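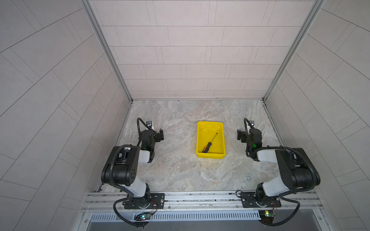
Druvura tool room, bench notebook
13th May

Starting a fresh page for this even though the last one had room on it, as I'd like the Pendum notes to sit together where people can find them. The previous ones are scattered between the wash bench pages and my own grumbles about the label printer, and when the second shift asked me last week what we'd decided about the yellow bins I had to flip through half the book before I could answer.

So, for anyone coming to this cold. Pendum is our returns cell, the two arms in the tiled enclosure at the end of the returns bench. Hand tools come back from the Asadi yard and from the Bravura contract in crates, all mixed up, and they have to be sorted, looked at, wiped and put back into kits. We have been doing that by hand for as long as I've worked here, and I have been here long enough to remember the old counter. The plan is for the arms to take over the sorting and the placing into bins, and for us to keep the looking and the wiping and the kits. We're still on screwdrivers. I know, I know. I also thought we'd be on pliers by now.

This morning we ran the black-and-orange Phillips only, one at a time, with the yellow bin in the middle of the surface. The task sounds so small when you write it down: screwdriver out of the bin, lay it down beside the bin, pick it up again, back in the bin. I've done that with my own hands so many thousands of times that I couldn't have told you how I do it, and a good part of this spring has been spent finding out. For instance I never knew that I roll a screwdriver slightly toward me before I pick it up. I was asked to do it slowly for the integrator and there it was, a little roll with the side of the thumb, every time. My mother peels potatoes that way.

Things I want remembered from this morning:

The start position matters more than we thought. Lying corner to corner in the bin is a good start, with the handle toward the front left. Flat along a side wall is a bad one, as the jaws come down against the slope of the plastic and the arm gets fussy and backs off. For now please lay it diagonally. We will do the awkward starts on purpose later, and they'll get their own page.

Clear the surface completely before each run. No rags, no pens, no second driver waiting its turn. I'm guilty of this one as much as anybody, I put my pencil down wherever I happen to be standing.

Check the cable sleeves at the front before you start. They hang in big loops past the bases and one of the loops on the right likes to lean outward. It hasn't caught on anything, but I'd sooner we looked.

Green light on each wrist before you close up. If one is out, don't tap it, please just write it on the sheet and call maintenance.

We did 20 runs before the coffee break and stopped there, mostly so I could write up the sheet while I still remembered what I'd seen. The full sheet is in the blue folder. I'm not going to copy it all in here, but the short version is that letting go is the weak spot and picking up is in decent shape. When it sets the driver down it sometimes releases a touch high and the driver rolls on its handle. These handles are wider toward the bottom than at the collar, so they wander off in a curve when they roll, and then the next pickup begins from somewhere you hadn't planned on. The hexagonal-handled ones from the old kits wouldn't do it, but Bravura's kits are all the newer kind and Bravura is who we're doing this for first.
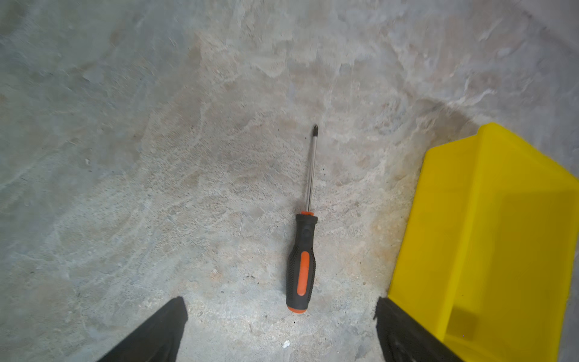
Teresa Malinger
Lead hand, tool room and returns

Laid down beside the bin with the handle toward the jaws, tip pointing away. I'd like us to treat that as the standard lay for all the floor-of-the-cell pickups. The oval stripe on the handle facing up is a nice habit as well – it gives the person at the screen something to line up by, and if the stripe has gone round to the side by the next look, you know the thing rolled.

Housekeeping, while I'm on the subject. There's grit. Little dark specks up by the shaft, a white chip down between the fingers, and what might be a hair or might be a scratch to the left of the handle. We wiped down at the start of the shift, so either our wiping isn't as good as we think or bits are coming in with the tools. I lean toward the second. A returned screwdriver spends its life in somebody's pouch along with sawdust and broken staples, and we've been putting them in straight from the crate. The dotted rubber on the handles holds on to everything. My suggestion is that tools get a quick wipe BEFORE the cell as well as the proper one after, and I'm aware that this means adding a hand job to a machine that was meant to take hand jobs away. I raised it at the handover and there was some laughing, which I probably earned.

Now the part I've been putting off, which is about us and has very little to do with screwdrivers.

On a heavy week we take in 400 tools from Asadi alone. On those weeks the sorting is the job that wrecks people's wrists and tempers, and I won't pretend I'll miss it. But the sorting is also where we talk. Four of us round one crate, everyone's hands going, that's where I hear that a customer's yard has changed foreman, or that a batch of bits is shearing early, or that someone's kid has got into college. Since we've had people at the screen in ones and twos, with the rest over at the wash bench, it has gone quieter. I noticed it this week when I learned about a bad batch from an email. A year ago I'd have had that over the crate before anyone had thought of typing it.

I don't have a grand answer. What I've asked for is that the screen station be moved to the near end of the wash bench, so whoever is watching the arms is within talking distance of whoever is drying. It needs a longer cable run and a bracket. The answer so far is "should be fine," and I'm writing it here so that it exists somewhere.

The other thing is who gets to do what. There's been a worry, which I heard secondhand and then went and asked about directly, that screen time will settle on the people who are quick with computers and the rest will be left with the degreaser for good. I understand it. For the first two weeks that's how it was going, and I let it go that way as it was easy, so that's mine to own. From tomorrow the screen rotates with everything else, nine people on the rota, me included, and slow is fine. Our oldest hand had a first turn this morning and spotted the rolling before the software people did, from the sound the handle made. I don't think there's a box on the sheet for the sound, so I've added one in pen. Please use it.

Hours: no one's are changing through the end of July. That is what I've been told, in writing, and a copy is pinned by the time clock. After July I don't know, and I'm not going to guess in a notebook that anyone can pick up. When I know I'll tell you all together.

Pay grade for cell work is still open. I've asked twice. I'll ask again.

Small stuff:

The bin. We have a stack of the yellow ones and they aren't all worn the same. Pick one, put a dot of paint marker underneath and use only that one for Pendum until we've got through 300 runs. I don't want to be chasing a difference between bins on top of everything else.

If you're cleaning inside, do the tile lines at the back too. A dry brush first and then the damp cloth, otherwise you just make paste.

Keep the slots of the grille along the front clear. Somebody has been resting the clipboard against it. (It was me on at least one occasion.)

The second-shift sheet has "dropped" and "rolled" in the same column. Could we split them? They're two separate faults and the integrator would like them apart.

Still to do: write up the awkward starts, ask Asadi if they can send drivers in a crate of their own, find the other paint marker, chase the bracket. There's half a lemon cake in the break room from this morning's first turn at the screen, and second shift are to get their share, so leave the big piece alone.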